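実演データ収集(ロボット学習)

出典: フリー技術事典「ヴルデン工学項目集」

実演データ収集(じつえんデータしゅうしゅう)は、ロボットに作業を学習させるため、人間の操作による動作の記録を集める工程である。収集された記録は「実演」「デモンストレーション」または「エピソード」と呼ばれ、主に模倣学習の教師データとして用いられる。英語の demonstration collection の訳語で、現場では単に「収集」または「データ取り」と呼ばれることも多い。

目次
1 概要
2 歴史
3 収集の方式
4 機材
5 作業の手順
6 記録の構成
7 品質の管理
8 課題
9 事例
10 関連項目

概要

産業用ロボットの多くは、あらかじめ教示された位置と軌道に従って動作する。対象物の置き場所や向きが毎回異なる作業では、教示点を並べる方法だけで対応することが難しく、カメラ画像などの観測から次の動作を求める制御規則(方策)が必要になる。方策を手作業で記述する代わりに、人間が同じ作業を行った記録から学習させるのが模倣学習であり、その記録を作る工程が実演データ収集にあたる。

一件の実演は、作業の開始から終了までの時系列からなる。各時刻には画像、関節角度、手先の位置と姿勢、グリッパの開度、操作者が与えた指令値などが含まれる。学習時には観測を入力、指令値または次時刻の状態を出力として扱う。

対象となる作業は、物をつかんで別の場所に置く把持配置が最も多い。ほかに引き出しの開閉、布の折り畳み、容器の蓋の開け閉め、ケーブルの差し込みなどがある。把持配置が初期の題材に選ばれやすいのは、作業の区切りが明瞭で、成否の判定が容易なためである。

歴史

人間の動作をロボットに写し取る試みは古く、作業者がアームを直接手で持って動かし、その軌道を再生する方式は塗装や溶接の分野で早くから使われていた。これらは一つの軌道を忠実に再生することを目的としており、複数の実演から共通する規則を取り出すという考え方とは区別される。

画像を入力とする学習手法が広まると、軌道の再生よりも多数の実演を集めることに重点が移った。安価な遠隔操作装置と小型カメラが普及してからは、大学の研究室や小規模な事業者でも自前の収集が行われるようになった。機種の異なるロボットで集めた記録をまとめて一つの方策を学習させる例も増え、記録形式の統一が実務上の関心事となっている。

収集の方式

遠隔操作方式
操作者が別の装置を動かし、その動きをロボットに追従させる。操作側と作業側に同じ構造のアームを用いるものはリーダー・フォロワー型と呼ばれ、関節角度をそのまま対応させるため変換の誤差が小さい。手持ちのコントローラや三次元マウスを使うものは設置が簡単だが、手先の姿勢を細かく指定する作業では習熟に時間がかかる。

直接教示方式
操作者がアームを手で持って動かす。力の加減が伝わりやすい反面、操作者の腕や体が固定カメラに写り込む。学習後の実行時には人が写らないため、収集時と実行時の画像に差が生じる。対策として、動かした軌道をロボットに再生させ、画像はその再生中に取得する方法がある。

手持ちグリッパ方式
ロボット本体を使わず、グリッパと同じ形の手持ち器具にカメラを取り付けて作業する。ロボットのない場所でも収集できるが、アームが届かない姿勢や実機では出せない速度の動作が混入するため、後処理で除外する必要がある。

自動収集方式
既存の方策や簡単な規則でロボットを動かし、成功した試行だけを残す。人手は減るものの、元の方策が得意とする状況に記録が偏る。

機材

カメラは、作業台全体を写す固定カメラと、手首またはグリッパに取り付ける手首カメラを組み合わせることが多い。固定カメラは対象物の配置を広く捉え、手首カメラは把持の直前と直後の細部を捉える。手首カメラの画像にはグリッパの指が常に写るため、指と対象物の相対的な位置が画像から直接読み取れる。一方、把持した物の裏側や指に隠れた部分は写らない。

グリッパは二本指の平行開閉型とリンク機構型が一般的である。リンク機構型は大きさの異なる物に対応しやすいが、開度によって指先の高さが変わるものがあり、平らな台の上の薄い物をつかむ際に調整を要する。

照明は、収集の時間帯による差を抑えるため室内灯を主とする。ただし照明を完全に固定すると、学習した方策が明るさの変化に弱くなる。このため一部の収集では意図的に条件を変える。

対象物には身近な日用品がよく使われる。飲料のボトルは入手しやすく、形状がほぼ円筒形で、把持の練習にも適する。ただし透明な部分は背景が透けて見え、水面や樹脂の表面に反射が生じるため、深度センサの計測値が欠けやすい。ラベル部分は比較的安定して認識される。強く握ると変形する点も、剛体の積み木などとは異なる。

作業の手順

標準的な収集は次の流れで行われる。

準備
カメラの取り付け位置を確認し、必要に応じて校正を行う。各機器の時計を合わせ、保存先の空き容量を確かめる。手首カメラのねじの緩みは画像の位置ずれに直結するため、開始前の点検項目に含めることが多い。

初期配置
対象物と容器を作業台に置く。配置は乱数表や配置票に従って決める。操作者の好みに任せると、つかみやすい位置と向きに偏る傾向がある。

実演
操作者が開始の合図を入れ、作業を行い、終了の合図を入れる。途中で大きく失敗した場合は中断し、その試行に印を付ける。軽い失敗から立て直した試行は、回復動作の例として残すことがある。

復帰
アームを初期姿勢に戻し、対象物を次の配置に置き直す。実演そのものより復帰に長い時間がかかる作業もあり、全体の効率を左右する。容器への出し入れを題材とする場合は、入れる作業と出す作業を交互に行うことで復帰の手間を省ける。

注記
試行ごとに作業内容を示す短い文、成否、操作者の識別番号、対象物の種類を付す。文は「ボトルを箱に入れる」のような平易な表現に統一する場合と、言語入力を受け取る方策のために複数の言い換えを用意する場合がある。

記録の構成

一件の記録は、動画像、数値時系列、注記の三つに分けて保存されるのが通例である。動画像は圧縮して保存するが、圧縮率が高すぎると指先と対象物の境界が不明瞭になる。数値時系列は画像よりも高い周期で取得されるため、学習時には画像の時刻に合わせて間引くか補間する。

指令値と実測値は別々に保存することが望ましい。アームの追従には遅れがあり、操作者が指令した位置と実際の位置は一致しない。とくに把持中のグリッパでは、指令開度は対象物の幅より小さく、実測開度は対象物の幅で止まる。この差が握る力に対応するため、実測値だけを学習させると、つかんだ物を保持できない方策になることがある。

座標系の定義、単位、回転の表現形式も記録に含める。これらが欠けた記録は、後に別の収集と統合する際に使えなくなる場合が多い。

品質の管理

収集後の点検では、画像の欠落、時刻のずれ、関節角度の不連続な変化を自動的に検出し、残りを人が目視で確認する。目視では、開始前や終了後に長い静止が含まれていないか、注記と実際の作業が一致しているかを見る。静止区間が多いと、学習した方策が動き出さずに停止し続ける原因となる。

操作者による動作の違いも品質に影響する。同じ配置に対して、ある操作者は上から、別の操作者は横から把持すると、方策が両者の中間の動作を出力し、どちらの把持も成立しないことがある。これを避けるため、接近の方向を手順書で指定する収集と、違いを許容して多峰性を扱える学習手法を用いる収集とに分かれる。

件数と多様性の釣り合いについては定説がない。同じ配置で件数を増やすより、配置や背景を変えて集めるほうが新しい環境での成功率が上がりやすいとされるが、接触を伴う精密な作業では同一条件の反復が有効な場合もある。

課題

最大の課題は人手である。実演は実時間でしか集められず、操作者の集中力にも限りがある。疲労した操作者の記録では、把持前の迷いや不要な往復が増える。収集を短い区切りに分け、操作者を交代させる運用が取られている。

次に、収集時と実行時の状態の差がある。方策は自らの小さな誤りによって実演に含まれない状態へ移り、そこで誤りを重ねる。対策として、方策の実行中に人が介入し、その修正動作を追加の実演とする方法が用いられる。

撮影に伴う権利の問題もある。背景に人物や掲示物が写る場合、公開前に確認が求められる。市販品を対象物とした記録では商品名やロゴが画像に残るため、公開の範囲を事前に定めておく収集元もある。

このほか、柔軟物や液体の入った容器では、視覚だけから状態を把握することが難しい。中身の量による重さの違いは画像に表れにくく、力や触覚の計測を加える試みがある。

事例

エスト・プロジェクトは、卓上での把持配置を対象とした小規模な収集である。フェヴェン・チャラとヘンリク・バランが手順書を作成し、5月に収集を開始した。公開された記録は1219件で、このうち133件は失敗した試行として別に分類されている。失敗例を削除せず残した点について、バランは成否判定器の学習に使うためと説明している。

収集には2台のアームが使われ、操作はブレンドゥム社のリーダー・フォロワー型装置による。初版では指令開度が保存されておらず、把持の保持に失敗する方策が多く報告された。改訂版で指令値と実測値の両方が収録された。

タークコムの研究班は同じ手順書を用いて追試を行った。アニエラ・マズレクの報告では、配置票を使わずに集めた組の実演は作業台の右手前に集中しており、左奥に置かれたボトルの把持で成功率の低下が見られた。同班のヴァルデマル・ヴィエチョレクは配置票の形式を改め、向きの指定欄を加えている。

関連項目

模倣学習
遠隔操作
ロボットハンド
強化学習
ハンドアイ校正
把持計画

最終更新 2025年10月24日 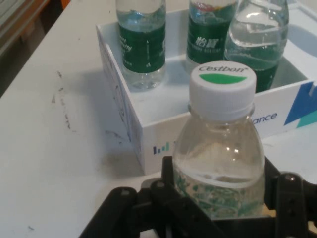 手首カメラの画像。グリッパが「Cestbon」の表示のある水のボトルを把持している。奥は白い箱に入ったボトル。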